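I went to the Wisero open house with my arms already folded, so take that into account. Wisero is the new studio complex on the edge of Adams, in what used to be a carpet warehouse, and for months the people behind it have been telling anyone with a mixtape that it will change how independent rap gets made in this part of the state. I have heard that before. I have heard it from people who are now selling their microphones.

Doors opened at noon and the line was longer than I expected. Mostly young, mostly rappers and beatmakers, a few parents, one man with a trombone case who never opened it. We got a wristband and a sheet of paper with a floor plan on it. The floor plan had the bathrooms on the wrong side of the building. I mention this only because I followed it.

The tour took us through in groups of 12. Our guide was Kelly Miranda, who runs bookings and used to run sound at a club I won't name since I still owe them an apology for something I wrote. She was good. She didn't oversell, and when somebody asked whether Wisero could get his songs on playlists she just said no. I wrote that down and underlined it, because the website gets pretty close to saying yes.

There are seven rooms. Four are small vocal booths with a desk attached, and they are fine. You could make a record in one. You could also make a record in your cousin's closet with a comforter nailed to the wall, as half the people in my group have done, and I'm not sure a listener would hear the difference on a phone. The booths are quieter than the closet, I'll give them that. I stood in one with the door shut and could hear myself swallow.

The two mid-size rooms are for production and for bands. One had a very nice upright piano in it with a sign asking us not to touch it. A studio that invites musicians to an open house and then asks them not to touch the piano has a hosting problem, and after a minute or so somebody touched it. It was in tune.

Then there is the big room, which they call Statia. Everybody at Wisero says the name as if you should know it. I asked what it meant and got two different answers from two different people, one about an island and one about the word static. Statia is where the money went. High ceiling, angled walls, a long window into the control room. They played us a track by a local group called Cavatau, recorded there in January, and turned it up to the point where I stopped being able to tell if it was any good. This is an old trick. Loud speakers in an expensive room will make a doorbell sound like a hit.

To be fair to Cavatau, I went home and played the same song on the bad speakers in my kitchen. The first verse is strong. It's about a mother working nights and a kid who makes breakfast for her when she gets in, and there is no moral tacked onto the end of it. The hook is where I lose interest. It goes for uplift, with a choir and handclaps, and I can feel somebody in the control room saying that people want something positive right now. Maybe they do. I like positive songs when the person singing sounds like they needed one. This hook sounds like it was added on a different afternoon.

Back to the tour. The rate for Statia is $135 an hour with an engineer. The small booths cost a good deal less, and there is a membership, which I would read carefully. Unused hours don't roll over. Kelly Miranda told us that without being asked, and the temperature in the hallway dropped a little. I don't know many rappers around Adams who can plan their good days by the calendar month. You write nothing for three weeks and then you need six hours right now, usually after midnight, and Wisero closes at ten.

There was a panel at 3 p.m. in the lounge, titled something about the message in the music. I stayed for all of it. A good part of the hour went to whether conscious rap is having a moment, and the panel agreed that it was, and that this was good. One woman in the back asked what any of the panelists paid their featured singers. That was the best question of the day and it got the shortest answer. Then there was a raffle for studio time, and the room woke up.

Some things I liked, so it's on the record. The engineers seemed to know their gear and talked to beginners like adults. The rooms really are well isolated -- I put my ear against the wall next to a drummer and got nothing but a thump. There is parking. The coffee was free and somebody kept making more of it. And I watched two producers who had never met trade phone numbers over a drum sound, which is probably worth more than any booth in the place, and which could have happened in the parking lot too.

What I didn't see was any sign of who this is for once the open house crowd goes home. The kids in line can't pay for Statia. The acts that can pay for Statia tend to go to the city, where the engineer's name on the credits does some of the work. Wisero says it will run low-cost sessions for people under 21. I asked when, and was told that the schedule was being worked on. I'd like to be wrong about that one and I'll print it if I am.
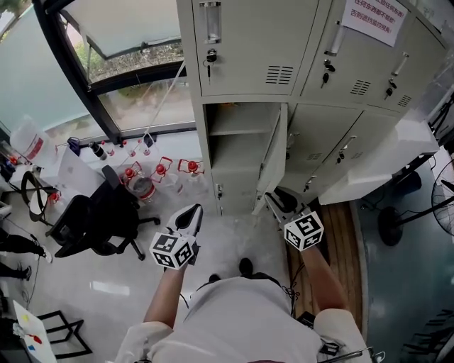
I did put my email on the list for the under-21 sessions, under my nephew's name, with his permission. He raps a little. He has one verse about losing a bus pass that is better than it has any right to be, and if Wisero calls him back with an actual date and a price he can afford, I'll drive him over there myself and wait in the car.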